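From the Prerko Writers' Room: May news

One Small Play, and How It Got Away From Me
by Corina Preda

Several of you have asked me how the radio play is coming along, and I have been giving short answers in the hallway, usually with my coat half on, so I thought I would use my turn in the newsletter to give you the long one. Get yourself something to drink. I do go on.

The play is called The Ferry Clerk, and it started as a poem. Those of you who were in the Friday group last winter may remember the poem, which was about my aunt selling tickets from a booth at the Niazi landing, and which went over politely. Everyone was very kind about the line breaks. But what people wanted to talk about afterward was what my aunt said to the passengers, and there was only a little of that in it, tucked down near the end. I went home a bit sore (I had been fond of those line breaks!) and then spent the whole evening writing down every single thing I could remember her saying through that little window. By bedtime I had pages of it. There was no poem in those pages anywhere, but there was a great deal of talk.

My aunt was a wonderful talker. She had a different voice for people who were late, for people who had lost their return ticket and for men who wanted to argue about the price of taking a bicycle across. She would say "The boat doesn't know you're coming, dear," and people would laugh and then run. I had carried that sentence around with me for most of my life without noticing it was a line of dialogue.

I had never written a play of any kind, so I did what I always do and went about it backward. I wrote the last scene first, because I knew how I wanted it to sound: the engine going off, the gulls, and her pulling down the shutter. Then I wrote the scene before that. I kept going in that direction until I reached a beginning, and of course the beginning made no sense at all, with people turning up already angry at one another over things that hadn't been explained. I thought this was a disaster. Our reading group thought it was the best part. They told me to leave it alone and cut the explaining I had put in later, and I grumbled for a week and then did as they said.

The first full draft ran to 108 pages. For anyone who hasn't worked in radio, and I hadn't, that is far too much for a short play. I read it out loud in the kitchen with the oven timer going, doing all the parts, and the timer rang, and I set it again, and it rang again, and I was still at the landing waiting for the morning boat. The slot we've been offered is for a piece of 20 minutes. I'll let you imagine my face.

Cutting it was a strange sort of work. I expected to be sad about it and for the first few days I was. I kept a second notebook beside me and copied everything I took out, so that it wouldn't feel thrown away, and I'd recommend that to anyone who has trouble letting go of a page. The cook's long story about the eel went in there. So did a whole schoolteacher, who I liked very much and who had nothing to do. By the second week I had stopped opening the notebook, and I was crossing things out standing up, with my toast in the other hand.
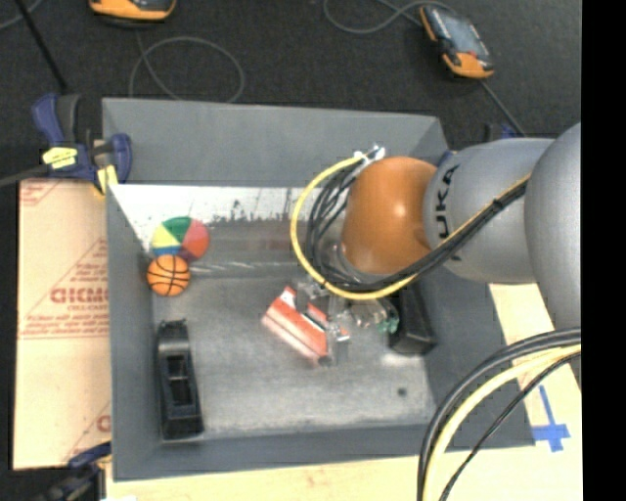
What I found hardest was remembering that no one would be able to see anything. I come from poetry, where I can set a blue enamel cup down on a table and the reader will look at it for as long as I like. On the radio a cup has to be stirred, or dropped, or somebody has to ask for it back. I had a lovely moment where my aunt sees her brother among the passengers and doesn't wave. It took me four tries to understand that a person not waving makes no sound. In the end she stops in the middle of counting out change. You hear the coins go down one at a time, and then you don't, and then a stranger says "Miss?" I like it better than what I had, though I still miss the hand.

There was also the business of names. On the page you can have a Mara and a Marta and a Maria, and people will sort them out. Out loud they all turn into one woman with a lot of opinions. I renamed nearly everybody. The deckhand is now called Jasell, after the street where I lived as a student, and I don't know why it suits him but it does. The person reading him at our last session said it made him want to slouch.

I want to say something about that reading, because I learned more from it than from months at my desk. We did it in the back room with the radiator knocking, and I had asked people to bring a pencil and mark any line that was hard to get their mouth around. I'd supposed there would be a few. There were 75 marks on my copy once I had gathered them all up! Some were just too many S sounds in a row. A good many, though, were places where I had made a person talk like somebody who writes poems. You cannot have a bicycle dealer say "the river keeps its own accounts." I could hear it as soon as it was read, and I could hear everyone being nice about it.

So I went through and gave the poetry back. Most of it just went away. A little of it I kept for my aunt, who really did talk that way on occasion, usually when she had a cold. My rule for the last draft was that if a line sounded like me, it had to earn its keep, and if it sounded like her, it could stay even if it did nothing whatsoever.

Now to where things stand. The producers at Numen, who run the community drama hour, have read the new version and would like to record it in the fall. They've asked for two changes. One is to the ending, which I expected, and one is to the title, which I did not. They feel that listeners may not know what a ferry clerk is. I feel that they'll know soon enough if they stay for a minute, but I've promised to come up with a few others, and if you have one, please put it in the jar by the sign-in book. Silly ones are welcome. So far the jar has "Single or Return," which I rather like, and "Boat Lady," which is in my sister's handwriting.

We'll also need voices. Numen has its own actors for the larger parts, but there is a whole crowd of passengers, and they've said they'd be glad to use our members for those. You needn't have acted before. What we want is people who can grumble, hum, scold a child, ask what time it is, and generally sound as though they have been standing on a landing for almost an hour in the wind. Having sat through many of our annual meetings, I know the talent is there. If you'd like to join in, come along on Friday a bit before group, and I'll have the passenger pages copied out in large print. There's a step at the back door, so use the side entrance if steps are a trouble to you, and knock hard, because the bell is still broken.

For those who've told me they have something of their own that might want to be a play, I would say try the aunt test. Read it to somebody and see what they bring up afterward over the tea. If they talk about what it looked like, you may well have a poem or a story, and you should go on and finish it. If they start doing the voices, get a fresh notebook. I'm happy to look at anyone's early pages, up to ten or so, and I promise to bring a pencil and be gentle with it. Dialogue only, please, for now. I've got a soft spot for landscape and I'll only encourage you.

I meant to write also about the poetry exchange and the spring anthology, and I see I've used up my space and some of the next person's. The anthology proofs are in the green folder on the shelf, so do check your own page and initial it, even if it looks right. Especially check your own name. Mine was spelled with two Rs last year and I was the one who proofread it.

Thank you to everybody who read, marked, argued and brought cake. My aunt would have charged you all full fare and slipped the children across for nothing.

Corina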